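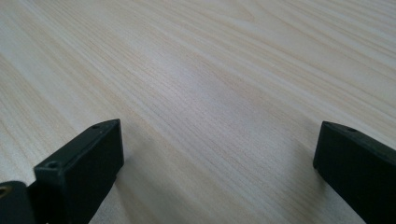
Handheld gripper build, fingers done, looking for advice on pads

cetov_bench
Joined: May
Posts: 23

Both fingers are printed and on the carriage. Black filament, holes in the top faces for bolting pads on later, a brass insert in the mount. It opens wide and closes with the tips square to each other. Bare plastic grips cardboard fine. Mugs slide. Should I go with silicone or leave it alone?

skirkitz
Posts: 300

Leave it alone until you've tried cloth. Silicone drags on fabric and you end up pushing the whole pile along the table. I ran bare tips on mine for months.

dramani_shop
Posts: 16

Disagree. Bare plastic polishes itself with use and then it won't hold anything. Glue on a thin strip, 5 minutes of work, peel it off if you hate it.

skirkitz

Glue gets in the screw holes. Use the holes, that's what they're for.

cetov_bench

OK, bare tips on cloth, using a navy knit. Tips shut on a thin fold at the seam. Fuzz sticks out on both sides and a bit of the knit hangs down between the inner arms. I'd like to keep that out of the linkage.

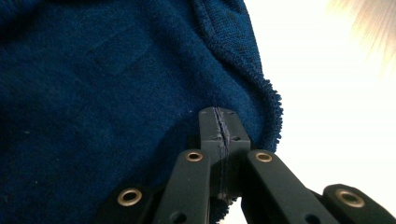 Re: Linkage and pivots

uver
Posts: 5

Cloth hanging in there will get caught sooner or later. Print a small guard that sits under the pads. Check it clears the inner arms through full travel before you bolt it down.

dramani_shop

Or pinch less cloth. A guard is one more part to break.

uver

You can't choose how much you pinch when it's bunched up like that.

cetov_bench

I'll draw a guard tonight and try it with the bare tips first. Silicone can wait. Does anyone have a preferred wall thickness for something that small?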